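Two Grippers, One Pear

The workshop in Werncombe runs its gripper trials in a back room with a table, a grid cloth and a pale wall. Over one December the team there set out to decide between two grippers for the same small arm. The Fuvov has two stiff parallel fingers. The Zieliński has three soft ones that close with air.

Both were driven by a Fitik controller, which kept the speeds the same. Each gripper had to pick up one thing, move it, set it down and let go. They made 2,385 attempts in all, almost 2,000 of them with the cup, the pear and the blocks. The rest were spent on the plate.
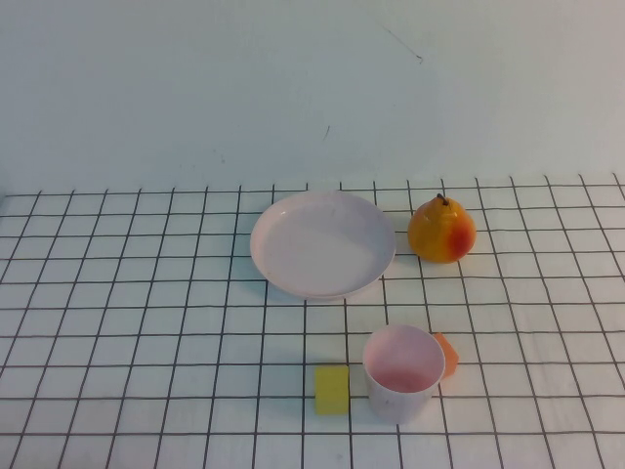 The trial objects on the grid cloth: plate, pear, cup and two blocks.

The blocks gave neither gripper much trouble. The stiff fingers squeezed them a little and held on. The soft ones were slower to close and sometimes turned the block a few degrees, so it landed off its mark. The grid made that easy to see.

The pear went the other way. It is glossy and narrow at the top, and the Fuvov often pushed it over before it had a grip. Lowering the fingers helped. The Zieliński closed on it from three sides and mostly got it the first time.

With the cup, the choice was between pinching the rim and going around the outside. The Fuvov did best at the rim. The Zieliński needed space on every side, and with a block close by it tended to take the block along.

Then there was the plate. It is shallow, with a rim only slightly raised, and a finger coming from above has little to get under. The team tried 555 lowering angles and finger positions in software before running the better ones on the arm. The Fuvov got one finger under the edge often enough to be useful. The Zieliński slid off.

Werncombe kept the Fuvov on the arm and ordered softer pads for it. The pear runs will be repeated when the pads arrive.

We use cookies to remember your settings and count visits. Accept all | Manage choices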